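Practical Skills in Tissue Handling
Handout 2: Drape, thread and tissue at the work site
Prepared by Sayaka Wada. Exercises checked by Belmiro Gouveia.

Please read this handout before you come to the skills room. We begin at 14:00 and the first part is short, so there is no time for reading at the bench.

1. The drape

The drape makes a border between the place where we work and everything else. When you unfold it, the fold lines stay in the cloth. Do not spend time to make it perfectly flat. It is more important that the edge lies close to the tissue and does not move when you pull on the thread. A thread lying on a light blue drape is easy to find again. The same thread on tissue can be lost in a few seconds, above all when it becomes stained.

2. Light and moisture

Moist tissue reflects the lamp. Metal reflects it even more strongly, and when both are close together you can get a white spot where no detail is left. Students often try to solve this with more light, and the result is worse. Turn the lamp a little to the side first. Then look again at the place where the jaws touch the tissue.

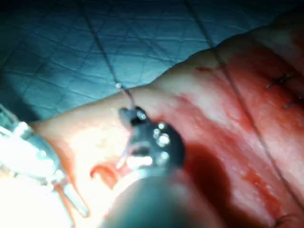 Figure 1. Pale tissue beside the drape, with a small curled fold of red tissue between the instruments. Note the glare at lower left and the dark thread crossing the drape.

A small fold of another color, as in Figure 1, is a useful landmark. Choose one such point at the beginning and say it aloud to your partner. If you lose your orientation, go back to this point before you continue.

3. Following the thread

Always follow the thread with your eyes from the far end toward the instrument. You should be able to answer these points without touching anything:

- where the thread passes over the drape edge
- if there is a knot or a bead on it
- which instrument it comes to

Do not pull to find out. Pulling moves the tissue, and then your landmark is also in a new place.

4. Resting and pressing

A closed jaw may rest on the tissue. A tip that presses makes a small hollow, and the surface near it rises. In the exercise, hold the pressure as light as you can while the surface remains steady. Genji Maruyama will go from bench to bench and correct the hand position.

For the next meeting

Draw Figure 1 from memory, only with lines, and mark the thread, the drape edge and the landmark. Give the drawing to Hinata Maruyama. Reading: Kuhlmann notes, page 56.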